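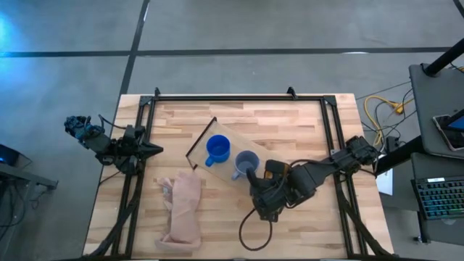

Overhead view, right gripper next to the gray mug

Mug handles: planner timeouts over the clear tray

jbaert
Joris Baert here, first post. I'm running two arms on one extrusion frame with the Jeruna planner, and the right arm keeps giving up near that gray mug. The clear tray barely shows up in my point cloud, so the collision map has holes and the approach pose jumps every replan. Timeout is 700 ms and I log 657 on a good cycle. Do I just raise it?

tavares_fan
Don't raise it! You'd be hiding the problem. Put the tray in as a fixed box and stop asking the depth data for it. I did that with Vollach and my replans dropped to 490 ms.

looprate
Disagree on the fixed box. Joris has the tray sitting at an angle, so it clearly isn't living in a fixture. One nudge and your box is a lie. I'd fit the tabletop plane, add 6 mm of padding, and let the gripper stay above that.

tavares_fan
Padding eats your clearance on low handles though. Ask me how I know :)

jbaert
Fair point from both of you. I tried the padding this afternoon, and I've got a low camera angle too, which I like a lot more for checking the shelf edge against the planned path. Blue mug in the gripper, just over the left end of the shelf:
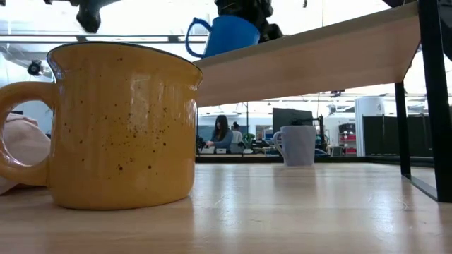 Re: shelf edge and the held mug

looprate
Is the mug attached to the gripper in your planning world? If it's only the bare fingers, the planner will happily drag that base through the board.

jbaert
Um, no - it was bare fingers. Adding a cylinder plus a little box for the handle now.

tavares_fan
Skip the handle box, just make the cylinder fatter.

looprate
Please don't, he's got a handle on one side only and needs the room on the other. Post your replan times once it's in, Joris.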